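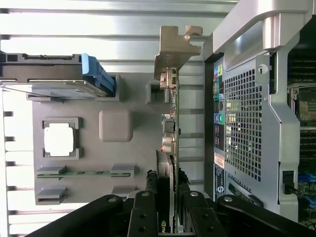 Subject: Re: [teardown-list] Gripper keeps closing after the stop
From: Brijesh Rastogi
Date: 17/06/2018

Hi all,

Sorry for the slow reply, I wanted to have something useful to say first! Quoting the bit I'm answering:

> Did you ever find out why it kept squeezing after you hit stop?
> We run the same Pinetti controller with a Khoury gripper and I'd
> rather not find out the hard way with somebody's fingers in the
> case. Was it the wiring or the settings?

Settings, mostly, and they were mine (ouch). The stop input freezes the arm fine, it always has. But the gripper has its own little controller, and I had it set to finish whatever move it was on. So if you hit stop halfway through a close, the arm goes dead still and the fingers carry on until they reach the force limit. Which I had left at 100 percent from some test back in April. That's how we got the cracked card bracket, and it could easily have been a thumb.

I've now repeated it on purpose with a block of foam, 6 tries, and it kept closing on every one. With the stop line run into the gripper controller too, and "complete move" switched off, it quits right away. I want a lot more cycles before I trust it, maybe some 1000, so for now the rule at our bench is hands out of the tower until the gripper power is off at the switch. Stop button alone doesn't count.
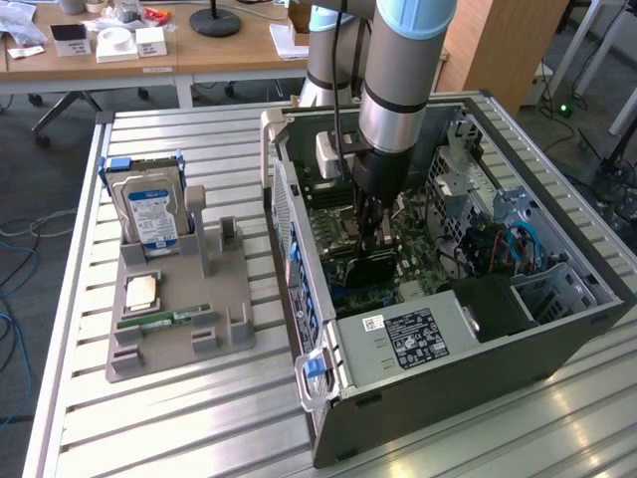

The other thing I'd look at is your approach height. Mine was 2 mm too low over the board, so when the fingers froze part closed, the retract dragged whatever they were holding sideways. I raised it and slowed the last bit down, and I added a "confirm open" step before any retract. It's on the Wikiser page under gripper faults, please fix my wiring notes if you see anything dumb in there.

Does anyone on the Skindari firmware know if "complete move" comes back on after an update? I have a bad feeling it does.

Brijesh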